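Storken Will Repaint Its Old Sorting Bins

The Storken parts hall will repaint 18 of its metal bins in September, the company informed. Many of them have been in daily use for years and the paint is coming off from the inner walls.

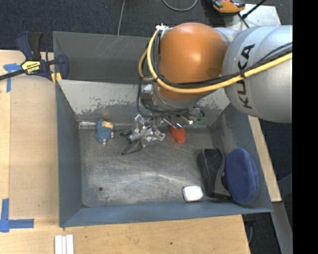 Flaking paint and scuffed floor in one of the metal bins.

"The steel is still good — only the surface is tired," said Nattawut Yensuk, who is responsible for the hall. Two bins will be taken out at a time, so the work can continue as usual.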